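Protokoll Chortreffen April
Chor im Haus Evdale
Beginn: 19.10 Uhr (geplant war 19 Uhr, aber der Schlüssel)
Ende: 21.45 Uhr
Leitung: Yuk-lan Huang
Protokoll: Hiu-tung Su

Hallo zusammen, ich habe wieder mitgeschrieben und wie immer mehr, als nötig wäre. Wer nur die Beschlüsse lesen will, scrollt nach ganz unten, da stehen sie kurz. Wir waren 12 Leute, der halbe Alt fehlte entschuldigt, vom Bass war immerhin einer da. Yuk-lan hat die Tagesordnung vorgelesen, Punkt 4 und 5 haben wir getauscht, damit die mit dem frühen Bus beim Konzert noch mitreden konnten.

1. Protokoll vom letzten Mal

Genehmigt, mit zwei Korrekturen. Ich hatte geschrieben, dass wir das Brahms-Stück „vorerst weglassen“. Beschlossen war aber, dass wir es in den Herbst schieben, und das ist dem Tenor wichtig. Steht jetzt richtig drin. Außerdem hatte ich bei den Probenzeiten eine halbe Stunde unterschlagen. Entschuldigung an alle, die deswegen zu früh nach Hause wollten!

2. Rückblick auf das Frühlingskonzert

Das war der schöne Teil des Abends. Yuk-lan hat erzählt, wie es von vorne geklungen hat, nämlich ab dem dritten Lied richtig gut und davor ein bisschen ängstlich. Den Einsatz beim Kanon haben wir alle noch im Ohr, darüber müssen wir nicht weiter reden (haben wir dann trotzdem, eine Viertelstunde lang). Im Publikum saßen 61 Leute, gezählt an der Tür beim Einlass. Beim Herbstkonzert waren es weniger, also geht es in die richtige Richtung, auch wenn die letzten beiden Reihen leer blieben.

Was gut war: die Reihenfolge der Lieder, die Moderation dazwischen und dass wir zum ersten Mal ohne Mappen in der Hand aufgetreten sind, zumindest bei den drei Volksliedern. Ich fand, man hat sofort gemerkt, wie viel mehr wir nach vorne geschaut haben.

Was nicht gut war: das Licht. Die hintere Reihe stand praktisch im Dunkeln und die erste hat geblinzelt. Der Vorschlag, die zwei Stehlampen aus dem Foyer zu nehmen, wurde lange besprochen. Ich war dafür, andere fürchten die Kabel auf den Stufen. Wir probieren es bei der Generalprobe vor dem Sommerkonzert einfach aus und entscheiden dann.

Die Pause war zu lang. Fünfundzwanzig Minuten hatten wir geplant, geworden sind es fast vierzig, und danach mussten wir die Stimmen praktisch neu wecken. Nächstes Mal klingelt jemand nach zwanzig Minuten mit der Handglocke aus dem Schrank. Ich habe mich gemeldet, ich klingle gern.

3. Geld

In der Chorkasse sind 1243 Euro. Davon geht noch die Saalmiete ab, und die Noten für den Sommer sind auch noch nicht bezahlt. An Spenden kamen beim Konzert 329 Euro in den Korb, die sind im Kassenstand schon enthalten. (Das wurde dreimal gefragt, deshalb schreibe ich es hier ausdrücklich auf.)

Zum Beitrag: Der bleibt, wie er ist. Es gab die Idee, ihn zu staffeln, also weniger für alle in Ausbildung und wer mag, zahlt mehr. Die meisten fanden das gut, aber wir wollten es nicht ohne die Fehlenden beschließen. Kommt im nächsten Treffen noch mal dran. Wer dazu eine Meinung hat und nicht kommen kann, schreibt sie mir bitte vorher, ich lese sie dann vor.

Dann die Noten. Wir haben über die Jahre viel kopiert, und das soll aufhören. Für das Sommerprogramm kaufen wir richtige Chorsätze, für jede Stimme genug. Yuk-lan holt zwei Angebote ein. Die alten Kopien sortiere ich aus. Wer an seinen Bleistiftnotizen hängt, rettet sie bitte vorher aus dem Regal, danach wandern sie ins Altpapier.

4. Sommerkonzert

(vorgezogen, siehe oben)

Wir singen draußen, im Hof hinter dem Evdale, bei Regen drinnen. Beginn am frühen Abend, damit es noch hell ist und die Nachbarn sich nicht beschweren. Programm bisher: die drei Volkslieder vom Frühling, dazu zwei englische Madrigale, das Abendlied und als Neues ein Stück auf Kantonesisch, das Yuk-lan mitbringt. Ich helfe bei der Aussprache und nehme euch den Text langsam gesprochen auf, Zeile für Zeile, damit ihr beim Abwaschen üben könnt. Bitte habt keine Angst vor den Tönen, die Melodie trägt einen ziemlich weit!

Der Bass wünscht sich etwas Lautes. Zitat: „Irgendwas, bei dem wir nicht nur hmm machen.“ Verständlich. Yuk-lan schaut nach einem Shanty und bringt zur nächsten Probe zwei zur Auswahl mit.

Diskutiert haben wir auch über ein Klavier im Hof. Das Klavier aus dem Saal über die Schwelle zu schieben, kommt nicht in Frage, das letzte Mal war es danach vier Wochen verstimmt. Ein E-Piano wäre möglich, wir müssten es leihen. Oder wir singen alles a cappella und geben den Ton mit der Stimmgabel an. Dafür waren sieben, dagegen drei, zwei haben sich enthalten. Also a cappella. Ich gebe zu, ich habe mich enthalten und ärgere mich seitdem ein bisschen, denn draußen schwimmt der Sopran gern nach oben davon, und ich singe Sopran.

Essen: Die Bäckerei Chou macht uns wieder die salzigen Schnecken, wenn wir eine Woche vorher bestellen. Dazu bringt jede Stimmgruppe etwas mit. Sopran Salate, Alt Kuchen, Tenor Getränke, Bass Brot und Aufstriche. Der Bass wollte tauschen, der Tenor nicht. Bleibt so.

Plakate hängen wir drei Wochen vorher auf. Das Format ist A3, die Farbe wird wieder Gelb, da gab es erstaunlich viel Einigkeit. Der Entwurf geht vor dem Druck einmal an alle, und zwar wirklich an alle. Beim letzten Mal stand die falsche Uhrzeit drauf und ich habe mit dem Filzstift im Treppenhaus gestanden.

5. Probenraum und Probenzeiten

Der große Saal ist im Mai zweimal belegt. Wir weichen an diesen Abenden in den kleinen Raum im ersten Stock aus. Der ist eng und hallt, aber für Stimmproben reicht er. Yuk-lan schlägt vor, die Gruppen dort zu trennen: erst die Frauenstimmen, dann die Männerstimmen, und die letzte halbe Stunde alle zusammen mit offener Tür. Fanden wir gut.

Die Stühle bitte nach der Probe wieder stapeln, immer sechs übereinander und nicht acht. Der Achterturm neben der Heizung ist neulich gekippt. Es ist nichts passiert, aber der Krach war bis in den Hof zu hören.

Pünktlichkeit: Wir fangen um 19 Uhr mit dem Einsingen an, wer später kommt, kommt leise. Ich schreibe das auf, obwohl ich selbst zu denen gehöre, die mit der Jacke überm Arm hereinschleichen. Es gibt außerdem jetzt einen zweiten Schlüssel, der hängt am Brett neben der Garderobe, ganz rechts, mit dem roten Band. Bitte hängt ihn da auch wieder hin.

Das Fenster zur Straße lässt sich zurzeit nur kippen. Ist gemeldet. Bis es repariert ist, lüften wir über den Flur.

6. Neue Stimmen

Drei Leute haben sich nach dem Konzert gemeldet und wollen mitsingen, einer davon ein Tenor! (Kurzer Jubel.) Sie kommen im Mai zum Schnuppern, dreimal ohne Verpflichtung, danach entscheiden sie sich. Vorsingen gibt es bei uns weiterhin nicht. Wir haben kurz überlegt, ob wir irgendwann zu groß für den Raum werden, aber bis dahin ist noch viel Luft, vor allem bei den Männern.

Jede neue Person bekommt jemanden zur Seite, der beim Singen daneben sitzt und zeigt, wo wir gerade sind. Für den Alt mache ich eine kleine Liste, beim Tenor ergibt sich das von selbst, es sind ja nur drei.

7. Jahresplanung

Das haben wir nur angerissen, es war schon nach neun. Fest stehen das Sommerkonzert und das Adventssingen. Das Probenwochenende im Herbst hätten gern alle, nur der Ort ist offen. Zur Wahl stehen das Landhaus vom vorletzten Jahr (schön, kalte Duschen) und die Jugendherberge am See (warm, dünne Wände). Ich frage bei beiden die Preise für zwei Nächte an. Yuk-lan möchte an dem Wochenende den Brahms fertig bekommen und dazu eine Stunde Atemübungen pro Tag, was unterschiedlich aufgenommen wurde.

Für das Adventssingen wollen wir früher anfangen als sonst, also die ersten Noten schon im September austeilen. Im letzten Jahr konnten wir die Strophen nicht auswendig und haben bei Minusgraden mit Handschuhen geblättert. Das muss nicht noch mal sein. 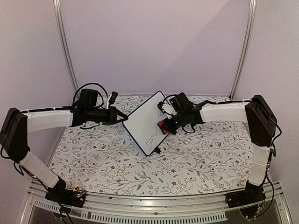

Das Whiteboard mit „Year“ in grauer Schreibschrift.

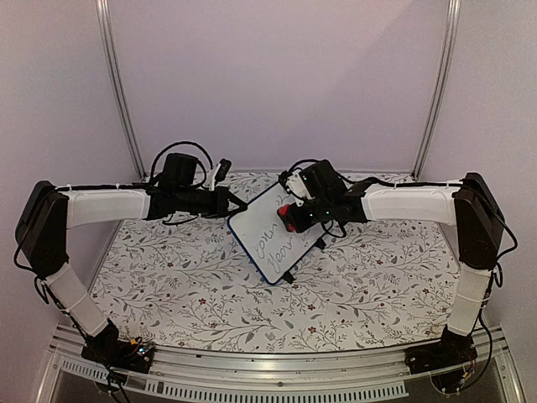 8. Verschiedenes

Im Saal liegen noch ein blauer Schal, eine Brotdose und eine einzelne Lesebrille. Steht alles in der Kiste unter der Garderobe, bitte bis Ende Mai abholen.

Die Geburtstagslieder: Wir singen ab jetzt einmal im Monat für alle zusammen, am Anfang der Pause. Sonst singen wir mehr Geburtstagslieder als Madrigale.

Wer Aufnahmen vom Konzert hat, schickt sie bitte an Yuk-lan. Gesucht wird vor allem das Abendlied, da war bei allen anscheinend der Speicher voll.

Beschlüsse in Kürze

Handglocke nach zwanzig Minuten Pause (Hiu-tung)
Stehlampen bei der Generalprobe ausprobieren
Beitrag bleibt, Staffelung kommt im nächsten Treffen wieder
Gekaufte Noten für den Sommer, zwei Angebote (Yuk-lan)
Alte Kopien aussortieren (Hiu-tung)
Sommerkonzert im Hof, a cappella, Plakate gelb in A3
Schnecken bei Chou eine Woche vorher bestellen (noch offen, wer)
Zwei Proben im Mai im kleinen Raum
Preise fürs Probenwochenende anfragen (Hiu-tung)

Das nächste Treffen ist im Juni nach der Probe, wieder im Evdale. Korrekturen bitte an mich.

Hiu-tung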